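Detley Bench Enclosure, Two-Arm

The Detley Bench Enclosure is a complete workspace for a pair of small tabletop robot arms. It is supplied by Brernano for assembly at home or in a shared workshop, and is intended for builders who already own, or are printing, their own arms.

The enclosure is open at the front. Uprights at the rear corners carry the back and side panels, and a metal rail across the front edge receives the base of each arm. Hand tools are sufficient for assembly. Arms, motors and controller boards are not included.

Item number: 293
Arm positions: 2
Fasteners supplied: 40, with 2 hex keys
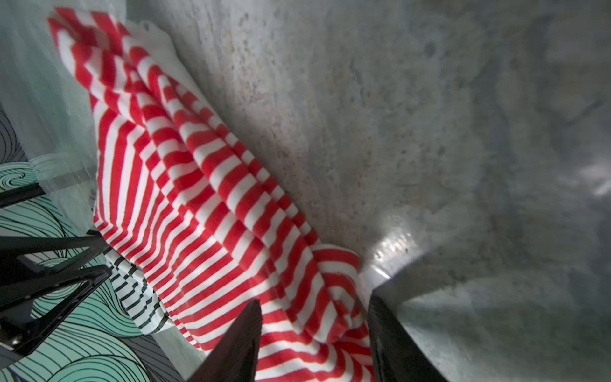
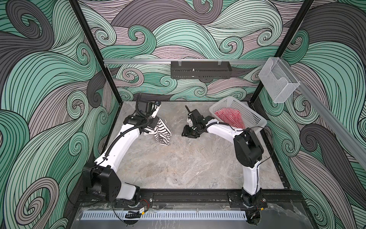 Brernano recommends that cable routing be completed before any handling work is attempted. Each arm should be moved by hand through its full reach with the power off, and every cable checked for slack at the joints. Ties placed at intervals along the arm, as on the right arm with its white zip ties, keep the cable close to the segments and away from the gripper. Slotted duct laid along the front edge will take the remaining length. The duct is sold separately and may be cut with a fine saw.

Panel coverings are left to the builder. A patterned wall covering may be applied directly to the panels – the surface should be wiped down and left to dry beforehand. Floor sheets are available in plain gray and in the Londdale marble pattern. Builders working with cloth are advised to keep a basket within reach of both arms and to test the reach before fixing its position.

The Kos accessory rail fits across the upper part of the back wall and may be added at any time. It accepts trays and clips of the builder's own making.

Assembly instructions were last revised by Bernardo Azevedo on August 27, 2022. Owners of enclosures delivered before May of that year should request the revised sheet, as the order of steps for the front rail has changed. Replacement fasteners and single panels may be ordered separately under the item number given on this page.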